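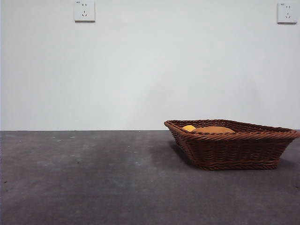 Sockets on a plain wall.

February
By our homes writer

The electrician I met in Rilmont has been working on other people's houses for most of her adult life. She trained with a firm in Flullton, left when it was bought out, and now runs Venness Electrical from the back bedroom of her own house. The town has 2,069 residents and she has been inside a good many of their lofts.

I asked what people most often get wrong when they move into an older place. She said they decorate first.

"They get the keys and they paint. I understand it, you want it to feel like yours. Then they ring me in the spring and I have to tell them I need to cut a channel down the wall they've just done."

She would like buyers to have the wiring looked at before they choose a colour. The survey you get with a mortgage doesn't usually cover it in any detail, she said, and plenty of people think it does.

"It'll say something like 'we recommend the electrics are checked by a specialist'. They read that as a form of words. It means go and get them checked."

Venness takes on 130 jobs a year. Most are small: an extra socket in a kitchen, an outside light, a fan that has given up. Full rewires are fewer, and she spaces them out as they are hard on her knees. She has two apprentices, both in their second year, who do more of the crawling than she does now.

We talked about where sockets should go. She asks customers to walk round the empty room and say out loud what they will do in each part of it.

"Where's the bed? Which side do you sleep? Do you iron in here? People have never thought about it. They say 'just put them where they were', and where they were was decided by someone who owned one lamp and a wireless."

Money comes up early in any visit. One couple had been quoted 700 pounds by someone else for a new consumer unit and wanted her to beat it. She told them to take the other quote.

"It was a fair price. I wasn't going to do it for less and do it worse."

She is less relaxed about extension leads. On one job in Asadi, the next village along, she found a freezer, a tumble dryer and a heater all running off the same lead behind a sofa. She unplugged the heater before she took her coat off.

I wondered whether she ever thought of stopping. She said she would like to work four days a week, and has been saying so for years. The phone went while we were talking and she let it ring, then rang back before I had finished my tea. It was a doorbell.

We use cookies to improve your visit. Accept all / Manage settings

Comments (3)

plumbline: Walking round the empty room is good advice. We ended up with the only double socket behind the wardrobe.

Flullton reader: Does she come out this far? Can't get anyone to ring me back.

oldterrace: We painted first. Can confirm.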